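**Faut-il un sous-main pour bricoler la mousse ?**
Oui. Un grand tapis gris foncé, posé sur la table en bois, et on n'y touche plus. Les petites marques dessus : normal, ça part pas toujours, tant pis.

**Je mets où mes petits cubes de mousse ?**
Dans un couvercle en plastique retourné, creux vers le haut. Le rebord les retient, en principe. Pas de bol profond, on y voit rien.

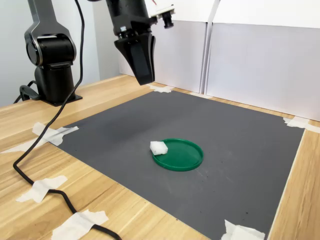
Pour les chutes, un autre couvercle, sinon tout se mélange et on recommence le tri.

**Les bords sont irréguliers, je jette ?**
Non ! La mousse Polter s'effrite un peu à la coupe, c'est comme ca. Lame neuve tous les 200 cubes.

**Combien par sachet ?**
9 pour le petit format, plus de 300 pour le sac atelier (Troton ou Tsang, même prix).

**Et pour les retours ?**
Voir avec Aslak Lindqvist, atelier Widalside, le matin de préférence. Réponse sous 3 jours, hors décembre.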